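Cube grillagé (rangement)

Le cube grillagé, qu'on appelle aussi cage de rangement, casier en grille ou tout bêtement « la cage », est un petit meuble ouvert fait de panneaux de fil métallique. On le pose par terre ou sur un plan de travail, on y glisse une ou deux tablettes, et on y met à peu près tout ce qui n'a pas trouvé sa place ailleurs. Je tiens cette fiche pour l'encyclopédie domestique de Jedcombe depuis la refonte de janvier, et comme j'en ai trois chez moi (plus un quatrième démonté sous le lit), je vais forcément donner mon avis de temps en temps !

Description générale

Il s'agit d'une structure rectangulaire dont un côté au moins reste libre. Le fil est fin, les mailles sont carrées le plus souvent, et la couleur est presque toujours le noir ou le blanc. J'ai croisé du rose poudré une fois, je n'en dirai pas plus. Les panneaux s'assemblent avec des colliers, des clips ou des connecteurs ronds en plastique qui ont la fâcheuse manie de rouler sous le frigo.

Il faut le distinguer de deux cousins. Le panier en fil, d'abord, qui s'ouvre par le haut et se transporte. Le panneau mural ensuite, la fameuse grille à photos, qui n'a pas de profondeur du tout. Asabe Fashola, qui a rédigé la première version de l'article, rangeait les trois sous le même nom, et je reçois encore des messages à ce sujet.

Les tablettes

Livré nu, le cube ne sert pas à grand-chose en hauteur : on empile, ça penche, on perd le bol du dessous. D'où les tablettes. Le bois clair va très bien avec le fil noir, c'est une affaire de goût mais aussi de confort, parce qu'un verre à pied posé sur des mailles, ça danse. Chez Fliltberg, les tablettes se vendent à part et se posent sur les fils horizontaux ; le modèle Brenuris les livre avec des encoches. Je préfère les premières, qu'on déplace en deux secondes quand on change d'avis (et je change beaucoup d'avis).

On garde en général l'étage du bas pour ce qui sert tous les jours, les bols surtout. La main y entre par-devant, sans lever le coude au-dessus des tasses.
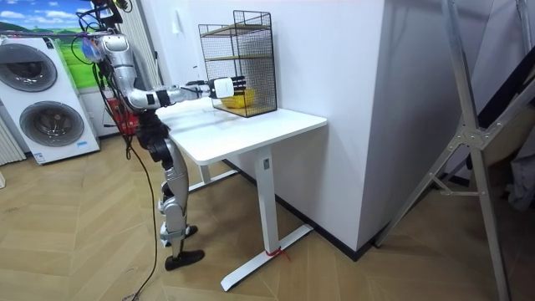

Cage en grille noire à deux tablettes de bois clair, posée sur un bureau blanc, avec un bol jaune en bas.

Où le poser

Le plus classique, c'est le fond d'une table, contre le mur. On garde le devant du plateau pour travailler ou pour manger, et le meuble ne recule pas quand on y range quelque chose d'un geste un peu vif. Sur un bureau réglable en hauteur, je conseille de vider les verres avant de monter ou de descendre le plateau. Je l'ai appris avec un service à thé, paix à son âme.

Par terre, ça marche aussi, mais la poussière passe par les mailles et s'installe. Ratih Chin, ma voisine de palier, glisse un carton plat au fond et le change quand il devient gris. C'est moche et c'est très efficace !

Charge et fixation

Les notices que j'ai sous la main ne sont pas d'accord entre elles, et c'est bien normal vu la variété des fils. Ma notice Fliltberg donne 288 mm de profondeur utile, ce qui laisse entrer une grande assiette à condition de la présenter droite. Pour le poids, j'applique une règle simple : si la tablette fait une petite vague, j'enlève la cocotte. Les livres de cuisine vont en bas, toujours.

Deux cubes superposés doivent être reliés par des colliers aux quatre coins. Au-delà, on attache au mur.

Entretien

Un chiffon humide, puis un chiffon sec, en suivant les fils dans un sens puis dans l'autre. C'est long. Certains passent tout à la douche, ce que je déconseille sur un revêtement écaillé, qui rouille aux croisements. Les tablettes se nettoient à part et se remettent une fois bien sèches.

Dénomination

« Cube » est resté dans l'usage alors que l'objet est rarement cubique. Chidubem Eze défend « casier ajouré » en page de discussion, avec beaucoup d'énergie. Le catalogue Akande écrit « étagère-cage », que j'aime bien, mais personne ne dit ça à la maison.

Voir aussi : Panier en fil ; Grille murale ; Tablette amovible ; Bureau assis-debout

Dernière révision : mars 2024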